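Grade the Fixture, Too
Jayson Tiongson
2 min read
Print | E-mail

The Arville student automation contest awards 50 points for a finished computer assembly and none for the fixture that held the parts. I have advised the Metwally team for three seasons, and I think the scoring is wrong.

Consider the processor task. A robot has to take a small square part from a known position and put it in a socket with very little room for error. Spectators watch the arm. The students spend most of their hours on the plate beside the computer case, where a post that is slightly too tall means another print and another evening. 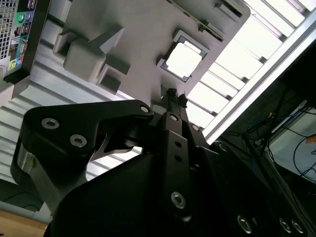
Our log for the season has 3,279 entries, one per attempted pick or place. Of these, 389 are failures, and the team traced most of them to where the part sat before the gripper closed. Motion planning was a minor cause. A rule book that scores only the arm teaches students to tune speeds when they should be measuring a pocket.

The usual objection is that fixtures are hard to judge. Moltora, the smaller contest, manages it with a one-page form: can the part be loaded two ways, does it shift when bumped, can a stranger reload it in 30 seconds. Aris, our second-year group, found the form more useful than any lecture of mine.
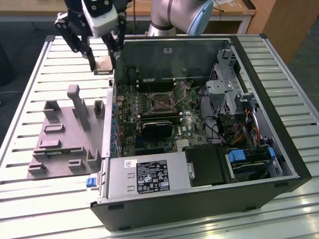
The gray printed fixture plate beside the open computer case.

I would move 30 of the 50 points to fixture design and require the drawings to be handed in by August. Teams that buy a better arm would still have an advantage, but a smaller one.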